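# Towel Care and Folding: Frequently Asked Questions

Applies to Edetti terry hand towels, all colors. Last revised Mar 22, 2019.

**Do I need to wash the towel before first use?**

Yes. Wash once, alone, in warm water. Skip fabric softener; it coats the loops and reduces absorbency.

**How do I flatten a towel that came out of the dryer twisted?**

Lift one corner until the adjoining hem comes free, then lower it outward from the center. Repeat at the other corners. Do not pull on the loops. 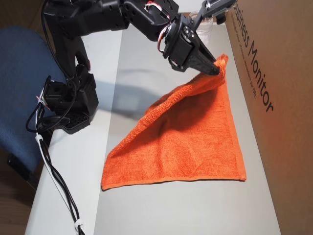
If a ridge remains along the diagonal, smooth it by hand toward the nearest edge. Ironing crushes the pile and is not recommended.

**What counts as flat enough to fold?**

All four corners down and no fabric doubled under. Faint wrinkles are normal in terry and do not affect the fold.
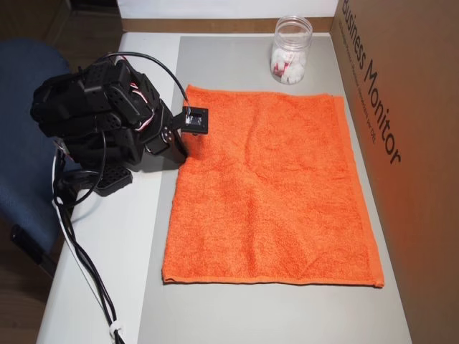

*Orange towel laid out on a light gray mat, hems at top and bottom.*

**Which way should the towel face?**

For a lengthwise fold, place the long side running away from you. Leave a margin of bare table on every side so that no edge hangs over and drags the cloth.

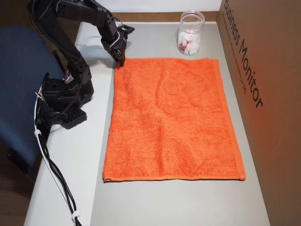
Fold the long edges together first, then bring the short ends together. Hems should meet within the width of the stitching. A hem that has shrunk more than the body will not line up; align the corners and let the middle bow.

**Can I fold on the diagonal?**

Yes. A diagonal fold gives a long triangle suited to hooks and rings. It takes more shelf space than a rectangle and leaves layered edges at one corner.

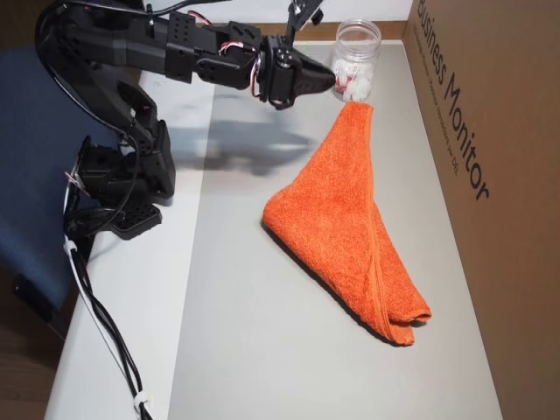
Chantelle Ntuli writes that her diagonal folds slip off a smooth ring unless the wide end hangs lower than the point, and asks whether a tighter fold would help. It will not. Hang the towel with the wide end down, or use a hook.

**How many washes should a towel last?**

Edetti hand towels are tested to 62 wash cycles. Replace the towel when the hem stitching opens or the loops thin out.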